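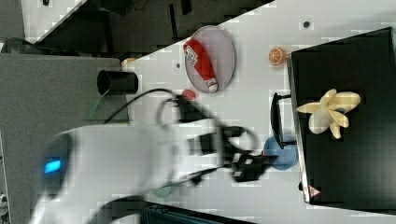

Newsletter > August > Food and Kitchen

Shared kitchen at Sedthorpe: new hours and charges

2022-08-14

The shared kitchen at Sedthorpe will stay open for an extra 2 hours each evening from the start of next month. Members asked for this in the February survey, which had 37 replies. Most people said they could not get in after work before the doors closed.

Booking stays the same. Put your name on the sheet by the hall door or ring the office on extension 3652. If you are going to miss a slot, please cross it out so that someone else can have it.

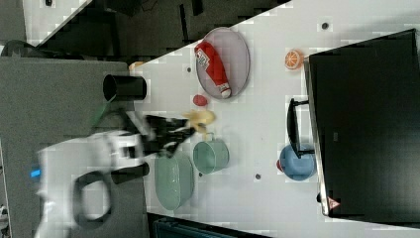
Sauces, oil and salt in the tall cupboard are for everyone. Anything in the fridge needs a name and a date on it, and food left past its date will be thrown away when the fridge is cleaned. The Kurnholm kitchen has worked this way for a while and has had far fewer complaints.

The old oven is going. Veteo quoted £700 for a replacement, fitting included, and we have accepted. It will be out of use for a short time while the work is done – the hob and the microwave can still be used. Slot charges will go up by 50p to help cover the cost.

Bread tins borrowed for the Daher supper are still missing. Please bring them back to the office.

Recent items
Allotment water rates
Kurnholm lunch club menu
Lost property list
Hall floor: dates for sanding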